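Pad creep on the Clovon gripper

May 24, 2020

Over 2,082 cycles the Clovon held every lidded box I gave it. Then it started dropping them. 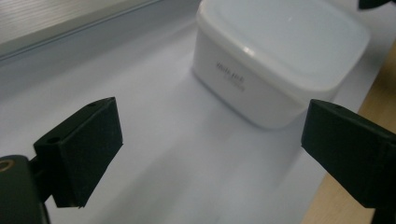 Eduardo Henriques wrote back the same evening that he would check the finger pads before touching the force settings, as the adhesive on his had let go at one corner and the log showed nothing.

He was right about the log. Grip force read normal on all 7 drops. The left pad had shifted on its finger under load, so the lid rim sat on a fold and the box rolled out toward the operator. A full box landing on a hand is a safety matter, so I stopped the run there.

I stripped both fingers, cleaned them with alcohol and put on new pads with a stiffer adhesive – the Flalteo sheet, cut slightly undersize. The controller now halts if jaw width drifts during a hold. Cycle count stands at 3,143 with no further drops. I still don't trust the right pad near the top screw.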